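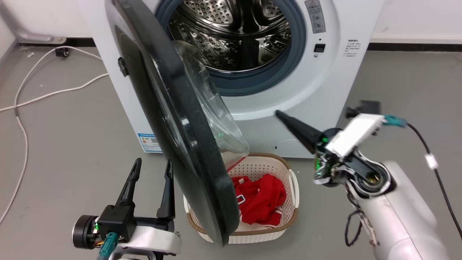
Lindena laundry room rates going up in October

Tenants at the Lindena apartments will pay more to do a wash starting in October, after the building's managment company, Florkomura, posted new prices in the lobby late yesterday afternoon.

A wash goes to $3. Dryers stay the same for now. The laundry room will also close earlier, at 9 p.m. instead of 11, and that second part is what has people upset.

"I get off at 8, I'm home at 8:40," said Tariq Ansari, who has lived on the fourth floor for 16 years. "When am I supposed to do it? Before work? There's already a line before work."

Florkomura says water and sewer bills for the building went up 5 percent this year and that late-night noise complaints came from tenants living right above the room. Wajid Orakzai, property manager for the company's east side buildings, said the new hours are a trial and will be looked at again after the winter.

"We heard from the folks upstairs for a long time," Orakzai said. "We had to do something for them too."

He did not say what would count as the trial working. Asked about weekend hours, he said those were "still being talked over."

A petition asking for the old closing time had 40 signatures by this morning. It's taped up next to the mailboxes — pen on a string, if you haven't signed. Organizers want a 10 p.m. closing and one late night a week. They are not fighting the price.

Other options nearby are thin. The coin laundry on Talpur Street shut down in the spring and the storefront is still papered over. The next closest is at Skeltomholm Plaza, a bus ride away, open until midnight but packed most evenings.

Prepaid laundry cards will keep working at the new rate, and any balance carrys over. Cards can be reloaded at the front office from 9 to 4.

A tenant meeting is set for 6:30 p.m. next week in the ground floor community room, date to be posted in the lobby. Orakzai said he plans to be there.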